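4 Betriebe und Plätze im Ferienjob-Portal anlegen

Dieser Abschnitt richtet sich an Koordinierungsstellen, die mit Trullum Sommerjobs für Jugendliche in Handwerk und Gewerbe vermitteln. Er setzt voraus, dass die Grundeinrichtung aus Abschnitt 3 abgeschlossen ist und mindestens ein Konto mit der Rolle »Koordination« besteht.

Stand: 3. Februar 2021

4.1 Bevor Sie anfangen

Die Werbung für das Portal spricht von einer Vermittlung »per Knopfdruck«. Verlassen Sie sich darauf besser nicht. Das Programm gleicht Felder miteinander ab, mehr tut es nicht. Ob ein Betrieb im Juli tatsächlich jemanden hat, der eine Sechzehnjährige anleitet, steht in keinem Feld. In der Pilotregion Jolelbridge waren im ersten Jahr 200 Plätze gemeldet, und 121 davon wurden besetzt. Die übrigen standen zum großen Teil noch im August als »verfügbar« in der Liste.

Sie brauchen:

- die unterschriebene Teilnahmeerklärung des Betriebs
- eine Telefonnummer, unter der während der Arbeitszeit jemand abnimmt
- die Angabe, für welche Altersgruppe der Platz gedacht ist
- den Nachweis über die Unfallversicherung

Hinweis: Ein eingescannter Nachweis gilt für das Portal als vorhanden, sobald irgendeine Datei hochgeladen ist. Der Inhalt wird nicht geprüft. Öffnen Sie die Datei selbst.

4.2 Betrieb anlegen

1. Öffnen Sie »Verwaltung« und dann »Betriebe«.
2. Wählen Sie »Neuer Eintrag«. Die Schaltfläche »Aus Register übernehmen« daneben liefert nach unserer Erfahrung häufig veraltete Anschriften.
3. Tragen Sie Namen, Anschrift und Gewerk ein. Fehlt das Gewerk in der Auswahl, nehmen Sie »Sonstiges« und schreiben es in das Bemerkungsfeld.
4. Geben Sie die Ansprechperson ein. Sammeladressen wie »info@« nimmt das Portal an, Anfragen bleiben dort aber gern liegen.
5. Laden Sie die Teilnahmeerklärung hoch.
6. Speichern Sie den Eintrag und rufen Sie ihn noch einmal auf. Umlaute im Firmennamen gehen beim ersten Speichern gelegentlich verloren.

Achtung: Ein Betrieb ist nach dem Speichern sofort für alle Jugendlichen sichtbar, auch ohne Plätze. Setzen Sie den Status auf »Entwurf«, bis die Angaben vollständig sind.

4.3 Plätze beschreiben

Jeder Platz erhält eine eigene Beschreibung. Übernehmen Sie die Texte der Betriebe nicht ungelesen. »Vielseitige Einblicke« kann eine Woche in der Werkstatt bedeuten oder eine Woche Hof fegen. Fragen Sie nach, welche Arbeiten an welchen Tagen vorgesehen sind, und schreiben Sie genau das hinein.

1. Öffnen Sie den Betrieb und wählen Sie »Platz hinzufügen«.
2. Tragen Sie Zeitraum und tägliche Arbeitszeit ein.
3. Wählen Sie das Mindestalter. Die Voreinstellung ist 15 Jahre und passt nicht für jede Tätigkeit.
4. Beschreiben Sie die Tätigkeit in höchstens 5 Sätzen.
5. Fügen Sie bei Bedarf ein Bild hinzu. Es erscheint in der Liste verkleinert und in der Einzelansicht in voller Breite.

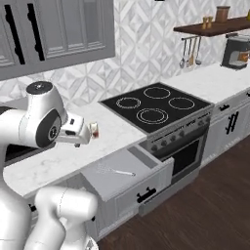 Abb. 4-1: Roboterarm mit kleinem Becher im Greifer, Küche, Computersimulation

6. Geben Sie den Platz frei.

Das Feld »Lernziele« ist freiwillig. Was dort steht, wird in die Bescheinigung am Ende des Ferienjobs übernommen, und zwar unabhängig davon, ob es stattgefunden hat. Wer nicht sicher ist, lässt das Feld leer und füllt es nach dem Abschlussgespräch aus.

4.4 Zuordnung prüfen

Der Abgleich mit den Bewerbungen läuft jede Nacht. Die Vorschläge tragen einen Prozentwert, der genauer aussieht, als er ist. In ihn fließen nur Entfernung, Alter, Zeitraum und angekreuztes Gewerk ein. Der Fahrplan zählt nicht mit: Zwischen Borkbridge und dem Gewerbegebiet Turcotte wird eine kurze Strecke angezeigt, morgens vor sieben fährt dort jedoch kein Bus.

1. Öffnen Sie »Vorschläge« und stellen Sie den Filter auf »ungeprüft«.
2. Vergleichen Sie Arbeitsbeginn und Anfahrt.
3. Rufen Sie den Betrieb an und lassen Sie sich den Platz mündlich bestätigen.
4. Wählen Sie »Bestätigen«. Erst jetzt erhält die Bewerberin oder der Bewerber eine Nachricht.

Achtung: »Alle bestätigen« lässt sich nicht rückgängig machen. Die Nachrichten gehen sofort hinaus.

4.5 Häufige Meldungen

»Platz doppelt vergeben«
Zwei Koordinationskonten haben denselben Vorschlag bestätigt. Das Portal behält den späteren Eintrag und informiert die andere Person nicht. Das müssen Sie selbst übernehmen.

»Einverständnis fehlt«
Bei Minderjährigen muss die Erklärung der Sorgeberechtigten vorliegen. Die Meldung verschwindet auch, wenn man sie wegklickt. Das fehlende Dokument ist damit nicht da.

»Betrieb antwortet nicht«
Erscheint, wenn eine Anfrage über zwei Wochen offen ist. Im April ist das meist harmlos, kurz vor den Ferien sollten Sie einen Ersatzplatz suchen.

Weiter mit Abschnitt 5, Bescheinigungen und Abrechnung.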